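Two-arm cell: right gripper stops beside the cup and faults out

Posted by Nilaven in Robot Arms & Grippers

We have two arms over a cloth-covered table, stacking plastic cups and a mesh pen holder. The left one runs fine. The right one gets to the purple cup, opens, then throws a force fault and sits there until I clear it. It did 273 cycles before the first fault and now it happens every 3 or so. I already recalibrated the wrist camera. What else should I check?

Stutex

Look at your cables first. On ours the gripper cable was pulling at the connector each time the wrist turned, and the arm read that as contact. We had over 4,000 cycles on it by then. Replaced the cable, fault went away.

We use cookies to remember your settings. Accept - Manage preferences

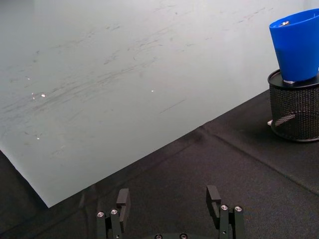
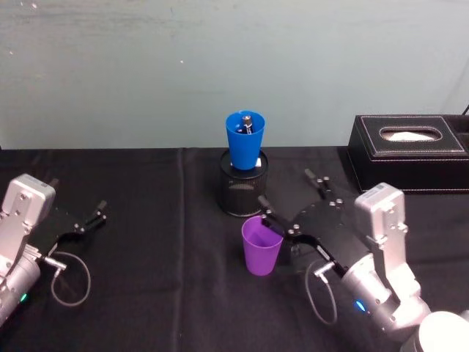

Bevar

I would check the cloth before buying anything. Felt moves. If it bunches up even a little, a cup standing on it sits at a different height or leans, and the finger touches the rim on the way down. Tape the cloth at the corners, teach the grasp point again and raise the approach a bit. Don't raise the force limit to get past the fault - that is how we cracked a finger bracket in June.

Also hit the stop before you reach in to clear it. A faulted arm can still move when you reset.

Steinarsdóttir

same problem here, restarting the controller helped for a day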